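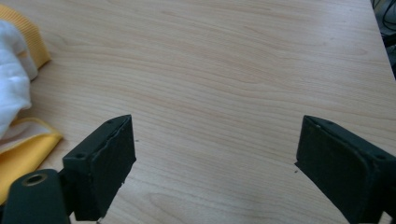 浅色木纹台面，层压板面，纹理横向走

首页 > 家具 > 桌板台面 > Paltari 系列
2018年1月13日　文/Spyros Nedeljković
分享 38　评论 14　收藏

Paltari 浅木纹桌板，单板出售，桌腿另配

先说重点：卖的是桌板，不含腿，不含螺丝。每次都有人收到货来问腿在哪，腿在另一个页面，叫 Brilari，要一起用的请一起下单，不然分两次发，运费算两次。

板子是层压板，表面印刷木纹。不是实木，价格也不是实木的价格。喜欢摸得到木头毛孔的请看别家，这块摸上去是平的。

颜色
浅米色打底，木纹是深一点的棕黄，带一点浅橘。纹路长，慢慢弯过去，有的地方绕成椭圆的结疤，有的地方很淡，几乎就是一片素色。同一块板上疏密不匀，印刷花纹就是这么排的，不算瑕疵，不退。

屏幕色差有。暖光灯下偏黄，白天靠窗偏浅。拿不准的先要色卡，色卡免费，邮费自理。

另外两个颜色（胡桃、灰橡）暂时断货，四月补。别催，催了也是四月。

光泽
哑光偏一点点亮。灯从上面打下来中间会有一层淡淡的光，不刺眼，不照人。写字看屏幕都行。要完全不反光的，选 Huvora 的磨砂面，那款更贵，也更容易留手印，自己权衡。

尺寸
长 1000 毫米，宽 600 毫米。目前就这一个规格。
定制宽度最窄 380，长度不改。定制的不退不换，下单前量两遍。真的，量两遍。上个月有位客人把墙到墙量成了墙到踢脚线，板子到了塞不进去，最后自己锯的。
切割边会重新封边，封边条同色，纹理对不上，远看看不出来，趴近了看得出。

适合干什么
书桌，缝纫桌，叠衣服的台子，小工作间的操作台，孩子做手工。面料在上面拉得动，不勾丝，裁布的客人回购最多。
浅色面有个好处，针掉了、线头掉了，一眼就看见。坏处也是这个，灰也看得见，黑色的碎屑尤其明显，勤擦。
不适合：户外，浴室，灶台边。也别当砧板，刀划下去表层就破了，破了补不回来。

安装
背面预打孔，对的是 Brilari 的腿。用 Kelmendi 的折叠架也可以，孔位不一样，要自己另打。打孔深度千万别穿，用限位，没有限位就在钻头上缠一圈胶带。
一个人能装，翻面的时候最好有人搭把手。地上先铺毯子，板角磕一下就是一个坑。
螺丝先全部带上，不拧死，桌子立起来调平以后再拧紧。顺序反了会晃，晃了又来找我，我还是会让你全松开重来。
要走线的，出线孔可以代开，圆孔，位置在订单备注里写清楚：离左边多少，离后边多少，正面朝上看。写"右上角"的我没法开，右上角多大呢。
不想开孔就用背面粘的理线槽，店里有，充电线电源线都从后沿下去，台面清爽很多。

清洁
湿布拧干擦，再用干布带一遍。油渍用一点洗洁精。
别用钢丝球，别用去污粉，会把表面磨花，磨花的地方以后更吃灰。
马克笔用酒精棉片，先在不起眼的地方试试。
热锅垫一下。热水杯也垫一下，养成习惯。
封边那条缝不要积水，水渗进去板芯会鼓，鼓了没得修。

发货
现货当天打包，2 天内出库。护角加泡沫加纸箱，外面再捆打包带。
签收前请开箱看四个角，有磕碰当场拍照，让快递写明，再联系我们。签完再说就很难赔了，不是我们不想赔，是物流那边不认帐。
偏远地区先问运费。上楼费没有包，没电梯的提前说一声，师傅好安排。

常被问到的，一次说完

有味道吗？刚拆有一点，通风放几天。介意的放阳台上散，别暴晒，晒久了会翘。

能承重多少？看你配什么腿、腿放在哪。显示器、缝纫机都没问题。人别站上去换灯泡。

两块能拼吗？能，长边拼长边。背面加连接片，连接片另购。中间会有一条缝，纹理是断的，接受不了就别拼。

纹理方向能换成竖的吗？不能，顺着长边走，固定的。

会黄吗？我自己那块靠窗用了几年，花盆底下和旁边对比，颜色差一点点，不挪花盆看不出来。

可以贴膜吗？可以贴，静电膜就行。带胶的撕下来留胶，擦起来很烦。

有样品看吗？店里摆着一块，随时来摸。上面可能堆着布，自己挪开就好，挪完放回去。

色卡和实物一样吗？底色一样。色卡小，只截到花纹的一小段，结疤那种大纹路卡上看不全，心里有个数。

退换
没装过、没打过孔、包装还在的，可以退，来回运费买家出。打过孔的不退。定制的不退，上面讲过了。
质量问题拍照发来，要拍清楚整块一张，局部一张。只发局部我不知道是哪个位置，又要来回问。

价格见下单页，老客买过 Brilari 腿的备注一下旧订单号，有折扣，忘了备注事后不补。

补充：有人问说明书里写的内六角扳手，桌板箱里没有，在桌腿的箱子里。说明书是两样共用一份，印的时候没分开，下一批会改。

评论 14　查看全部
上一篇：Brilari 桌腿的高度怎么选
下一篇：Kelmendi 折叠架到货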